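Chapter 6
Shared Storage in the Working Office

What this chapter covers

Who owns a cupboard. What goes in it, what doesn't. Keys. Shelf height and reach. The yearly clear-out and how to survive it. A short case from the Britville office, then the exercises. Read chapter 5 first if you skipped it, the bit on desk drawers matters here.

Before you start

Think of the last office you worked in, or the school staff room, anywhere. There was a low cupboard. Something on top of it, a plant or a stack of post. Ask three people what was inside and you'd get three answers. One of them would be "the old stuff".

Most offices buy storage by the metre and then forget it. Desks get argued over, chairs get argued over even more. Cupboards arrive on the same lorry and get pushed against whatever is left. A year on, half the doors are locked and the key is in a mug.

6.1 Three kinds of cupboard

Personal. One person, one key, usually one compartment. Coat, shoes, the folder you're working on.

Team. Several people use it daily. Should be left unlocked in working hours and locked at night. Rarely is either.

Archive. Opened a few times a year. Shouldn't be next to a desk at all, but very often is, becuase nobody wanted to carry the boxes downstairs.

Trouble starts when one kind turns into another. A team cupboard with one person's trainers in it is on its way to being personal. A personal one whose owner left in August is an archive, whether anyone meant it or not. Write the kind on the inside of the door. Pencil will do.

6.2 Low cupboards beside desks

The commonest sort in open offices, desk height or near it. Good points: you get a top to put things on, people can talk over it, it marks the end of a row. Bad points: you have to bend. Anything on the bottom shelf at the back is as good as lost.

Rules of thumb.

Daily things on the upper shelf, at the front. Weekly things below. Heavy paper at the bottom, always, for the sake of your back and the shelf.

Folders upright if there are enough of them to hold each other up. If there are only a couple they fall over, so lay them flat, spine outwards, label showing. Flat and spine inwards is the worst of both.

Doors need room. Measure the swing before you place the chair. A door that hits a chair leg gets opened halfway for years and then the hinge goes.

Keep the top clear for 20 centimetres at the edge nearest the desk. People lean there, put cups there, sort post there. They'll do it whatever you say so leave them the space.

Desk cables go down through the desk. Never over the back and behind the cupboard, where they get pinched the first time somebody shoves it.

6.3 Keys

Short section, much skipped. Don't skip it.

Each lock gets two keys. One in use, one in the key box, tagged with the cupboard number. The number is on the cupboard too, inside, top left. If the lock has a number stamped on it write that down as well, a replacement can be ordered from it.

Don't tag keys with names. Names move desks, numbers dont.

An unknown locked door gets opened within a month. Ask round, put up a note, then ring the supplier. It's nearly always empty, or holds one folder and a tin of tea.

6.4 Case: the Jacquet floor

Faustine Guérin took over the office services desk at Rasomard's Britville site and was handed a floor plan, a key box and no list. The Jacquet floor had 70 compartments in low cupboards between the desks. The key box held 513 keys, a good many of them for furniture that had gone to the Skodongate depot years earlier.

She started with the doors, left the keys for later. One row each morning before the phones got going. Open, look, write down, shut. She kept four columns: number, kind, contents, who says it's theirs. The last column was the slow one.

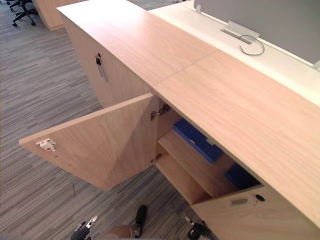 Her notes from the first row, copied here with her spelling put right and some left out:

"Folders with no name on the spine. Asked both sides of the desk, each says the other. Put a slip in, dated, back Tuesday week." 

"Shelf set too high, nothing tall fits underneath. Move down two holes."

"Key turns but doesn't catch. Report."

"Full of envelopes. Wrong size for anything we send. Offer to post room."

Look at what she did not do. She threw nothing away on the first round. She moved no shelves either, only noted them. Students often want to tidy as they go, and then the list is wrong by the third door. List first. Tidy second, on another day, with the list in your hand and a trolley.

The second round went much faster. Contents with an owner went back to the owner. Contents with a slip and no answer went into one marked compartment for a month. Spare compartments got a kind, a number and two keys.

6.5 Words to know

Compartment: the space behind one door, or one pair of doors.

Swing: the floor area a door needs to open fully.

Slip: dated note left with unclaimed contents.

Round: one full pass through every compartment on a floor.

Exercises

1. Draw the low cupboards in a room you know. Mark the swing of every door. Which ones hit something?

2. Write a slip for a folder with no name on it. Two lines at most, and polite.

3. Guérin left the keys until after the doors. Give one argument for doing it the other way round.

4. A colleague keeps sports shoes in a team cupboard. Write what you'd say. Then cut it by half.

Section 6.6 goes on to tall cupboards and shelving on wheels, which need fixing to a wall or braking and have there own rules.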